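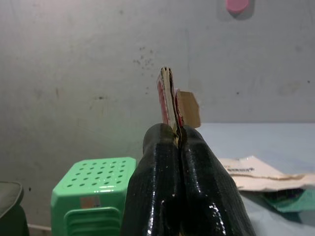 Stacking stools, keep or bin?
Posted in Small Spaces

honeylyn_m
Having a proper sort out on Saturday and I'm stuck on the green plastic stools (the ones with little holes in the top). They live against the wall, which is all specks and smudges now. Do I paint first or clear first?

Sturex117
Clear first! And ditch the stools, you'll never use them.

trinh_sang
Disagree, keep them. Ours come out every time we have family round.

Sturex117
Fair, but a whole stack?

honeylyn_m
My mum would kill me if I binned them haha. Has anyone tried sugar soap on marks like that?

trinh_sang
Yes, go gently and do a test patch.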